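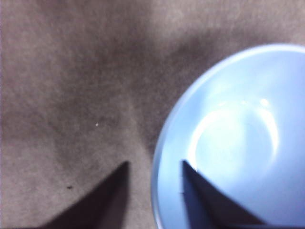 The capital request was due at noon and Vy Phan had one line left to justify: a second arm, wrist camera included, with a pair of fingers to suit. Everything above it had a part number. The line itself had a figure, 725 a month on lease, and a blank under Basis of Need. She had the wrist camera view open on the other monitor, with one finger over the cloth and the other over the inside of the blue bowl, the rim between them. She typed "Rim grasp, glazed ware, soft surface" and deleted it. Cristóbal Gaete did not approve purchases on the strength of a grasp type.

She tried the throughput argument. The existing arm was scheduled for 213 trials per shift and completed 208 on a good one. The shortfall was small and had a known cause, the fingertip change after lunch, which took as long as five trials. A second arm would not recover those five. It would add its own shortfall. She wrote this out in full, saw that it argued against her, and saved it in a separate file called Notes.

Duyên Vi came in with the quotes. There were two. Plikel offered the arm, the camera, the controller and 10 days of commissioning. Privar offered the arm and the controller, and listed the camera bracket as an option, price on request.

"Did you request it?" Vy asked.

"In March."

"And?"

"They sent the brochure again."

Vy put Privar in the comparison table anyway, because the form required two bidders. In the cell for the bracket she entered "pending". The form turned the cell yellow.

"What about fingers?" Duyên said. "We go through them. If he asks about consumables and we have nothing, he'll send it back."

"He always asks about consumables."

"So put in four sets."

Vy put in four sets. The total moved past the threshold at which a request left Gaete's desk and went upstairs to Zoi Fragkou. She took it down to three. The total came back under with very little room. Duyên watched the number settle and did not comment on it.

At eleven Vy walked the sheet over to Gaete. He read it from the bottom, as he read everything, starting with the signature block.

"Lease or buy?" he said.

"Lease, 36 months. Purchase is on the second tab."

"What happens at month 37?"

"They take it back or we pay the residual."

"And the floor plate we bolt it to?"

"That stays."

"So we own the plate." He made a mark. "Where does the plate appear?"

It did not appear. Vy said it would be charged to facilities. He asked whether facilities knew. She said she would find out, and he made a second mark beside the first – smaller, but in pen.

He turned to Basis of Need, which now read "Capacity for the Zestier contract."

"Zestier is signed?"

"Zestier is at draft."

"If Zestier isn't signed, what does the second arm do?"

She had prepared an answer about redundancy. The first arm had been down for nine shifts in the year, and in each of them Mỹ Kiều had sat at the station logging zero. A second arm would have covered seven of the nine. In the other two the fault had been in the compressed air, and both arms would have stopped. She gave him all of it, including the two.

Gaete wrote seven on the sheet and circled it.

"Put that in," he said. "Take Zestier out. If they sign, it's a bonus. If they don't, I haven't told anyone upstairs that they would."

"Seven shifts doesn't pay for the lease."

"No. But it's a number I can check."

She went back and rewrote the line. She called facilities about the plate and was told that bolting anything to that section of floor needed a load calculation, and that the calculation was done by Amoah, an outside firm with its own minimum fee. She entered the fee. The total went over the threshold again.

Duyên leaned across. "Two sets of fingers?"

"Two sets lasts until summer."

"Then we raise a small order in summer."

Vy considered it. A small order could be raised without a form. It would also mean that the request under her name understated the running cost by an amount she knew to the dollar. She left it at three sets, changed the routing field to Fragkou, Z., and attached the purchase tab, the downtime log and the file called Notes.

The system asked for a required-by date. She entered 28/12/2024, and the system accepted it and returned an estimated decision date two weeks later than that.

At the station Mỹ Kiều was between trials, waiting for the controller to release the next one. She asked over her shoulder if it had gone in.

"It's gone upstairs," Vy said.

"Is that good?"

"It's four more signatures."

Mỹ Kiều nodded and turned back to the screen. The light on the controller went green, and she entered the next trial number in the log.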